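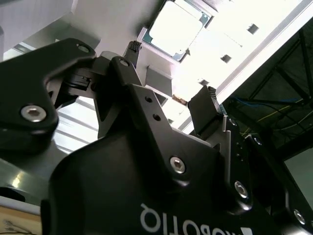
Llevo todo septiembre peleándome con el ribete de una colcha para mi sobrina y por fin le he cogido el truco a las esquinas en inglete, así que os lo cuento antes de que se me olvide (que me conozco).

## Cortar y unir las tiras

Yo corto las tiras de 62 mm de ancho, al hilo. Al bies solo si la colcha tiene bordes curvos, y la mía es un rectángulo de toda la vida. Para unirlas, pongo dos tiras en ángulo recto, derecho con derecho, coso en diagonal y recorto lo que sobra. Abro las costuras con la plancha y doblo la tira entera a lo largo, del revés hacia dentro.

La tela es un algodón mostaza de Flemholm que me recomendó Lutfa Talukder. Destiñe un poquito, ¡lavadla antes!

## Coser y girar la esquina

1. Empieza en mitad de un lado, nunca en una esquina, y deja sueltos 15 cm de tira.
2. Cose por el derecho de la colcha, con los bordes sin rematar alineados.
3. Para cuando falte hasta la esquina lo mismo que mide tu margen de costura. Remata y corta el hilo.
4. Dobla la tira hacia arriba, en línea con el lado siguiente: se forma un pliegue a 45 grados.
5. Bájala otra vez, con el doblez a ras del borde superior, y cose desde arriba del todo.

El paso 3 era mi perdición. Me pasaba dos puntadas y la esquina salía redondita, como una galleta mordida. Ahora marco el punto de parada con un alfiler y santas pascuas.

## Cerrar por detrás

Une los dos extremos en diagonal, igual que las tiras, y vuelve el ribete hacia la trasera. Yo lo sujeto con pinzas y lo coso a mano con punto escondido, que tarda más pero me relaja muchísimo. Parveen Thambiah lo hace todo a máquina y le queda precioso, así que a gusto de cada cual.

A mí me falta todavía un lado entero. Cuando lo acabe, subo también cómo le pongo la etiqueta.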